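Hukolard Hand-Held Gripper — Set-Up Guide
Section 7: Faults when picking thin packets 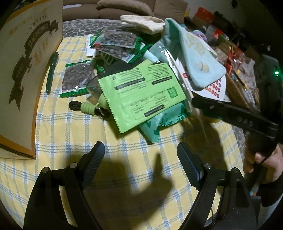

Fig. 7-1. Two hand-held units over a crowded table. Fingers open, pads facing.

Fault 18 (GRIP LOST) is logged when the fingers close on a load and the pad force falls to zero before release. Sachets, film packets and folded cloth cause most of these faults.

CAUTION: Keep your free hand away from the finger links. The open slots close when the trigger is pulled and can trap skin.

7.1 Clearing the fault

1. Release the trigger and let the fingers open fully.
2. Lift the unit clear of the pile. Do not drag it sideways — cords and loose wrappers can catch in the links.
3. Switch off at the handle and wait 2 seconds.
4. Check both pads. Replace the pair if either is torn or lifting.
5. Check the pivot pins on each finger. A pin that stands proud must be refitted before further use.
6. Switch on and close the fingers on nothing. The Nikard logger should show 0 to 18.
7. Reset the fault from the Kelmendi menu.

Note: On a patterned tablecloth the finger shadows may be read as an edge. Move the lamp if Fault 18 returns with good pads.

7.2 Two units at one table

Keep 600 mm between handles. If the fingers of one unit touch the other, stop both and repeat steps 3 to 6 on each.

WARNING: Do not raise the grip limit above 800 to cure slipping. Sealed packets can burst.

Last updated: February

Related sections
Fitting and removing pads
Logger fault codes
Sondura spare parts list

3 shares | 2 comments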